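The block bin came down from the attic in January and I have been sorting it since, mostly between supper and bedtime. It is a gray storage tub with a cracked lid. My parents filled it over a lot of years, then my sister's kids got at it, and then it sat. I wanted the small blocks out of it and into something that could live on a shelf.

I should say what is in the tub, for anyone who has one like it. There is a base layer of plain building blocks from at least 2 different sets, one painted and one not. Mixed in with those are puzzle pieces, a lot of game pawns, a wooden train wheel, dried-out markers and a sock. The painted set is the one I care about. It was made by a company called Dusura, which as far as I can tell closed before I finished grade school. The pieces are small, and the paint is thick enough that you can feel the edge of it with a fingernail.

My first try at sorting was on the living room carpet. Don't do that. Small blocks on carpet tip over, roll under things and pick up hair. A flat, light-colored tabletop works much better. You can see every piece against it, you can slide them instead of picking them up, and a dark block doesn't disappear the way it does on a brown table. Walls on the sides help too, if you have a way to get them, because a block that gets knocked stops at the wall and you don't have to go looking for it.

The other thing I learned is to bring out only a few at a time. A small cluster in the middle of the table is enough. When I dumped the whole tub I spent more time pushing the pile back from the edge than sorting it.
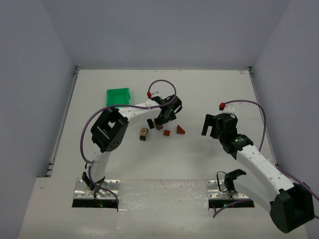
Holger Strand wrote in after my last post that I was making this too hard, and that blocks should go back by shape and never by color. His reasoning is that a child building something looks for a long one or a short one first and takes whatever color comes to hand. He keeps his by length in 2 flat boxes and says the cleanup goes faster because you can feel the right size without looking.

I think he is right about the building part. I tried his way for a week with the unpainted set and it went well. The long ones went in one box, everything else in the other, and my son could put them away on his own. For the Dusura blocks I still went by color, partly because the small ones are so close to the same size that sorting by length would put nearly all of them in one box.

Color has its own trouble. The reds and the browns run together. I have a group of pieces that looked red under the kitchen light and brown the next morning by the window. I moved them back and forth a few times and then gave them their own tray. If you are doing this, sort in daylight or sort under the same lamp every time. Switching between them will make you doubt yourself.

For trays I went through several ideas. Muffin tins are the right size but they are loud, and the blocks sit down in the cups where short fingers have trouble getting them out. Egg cartons fall apart. Shoebox lids are fine until somebody leans on one. What I ended up liking was a shallow plastic tray in a bright color, set toward the back of the table. It doesn't need dividers. You work in the open space in front and the finished ones go behind, out of the way of your sleeves. A bright tray is also easy for a four-year-old to aim at — I can say "put it in the green one" and that is the whole instruction.
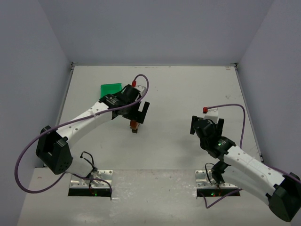 Cleaning was the last step. Most of the blocks only needed a wipe with a damp cloth and a dry towel right after. I did not soak them. I soaked a handful of old blocks from a yard sale in Etdale once, and the paint lifted at the corners and the wood swelled enough that they no longer stacked flat. For crayon marks I used a little baking soda on the cloth. It took off most of the wax and some of the shine with it, so I would only do that on pieces you plan to let kids use.

A few had rough corners. I went over those with fine sandpaper and left the bare spot alone. I know some people touch up the paint. I don't trust myself to match it, and my son hasn't noticed.

The final number for the tub was 673 blocks, both sets together, counted as they went into storage. I only counted because my sister and I had a bet on it. She guessed closer than I did and I owe her lunch in Erwood.

The painted ones are on the low shelf by the window now, in trays with no lids. The unpainted ones are in the boxes under the couch. The puzzle pieces went into a freezer bag with the date we found them, and if the puzzles don't turn up by summer I'm throwing the bag out. I still have the pawns and the train wheel in a bowl on the kitchen counter. If anyone knows of a game that used short pawns with a flat top and a groove around the middle, leave a comment, because I have a lot of them and no board.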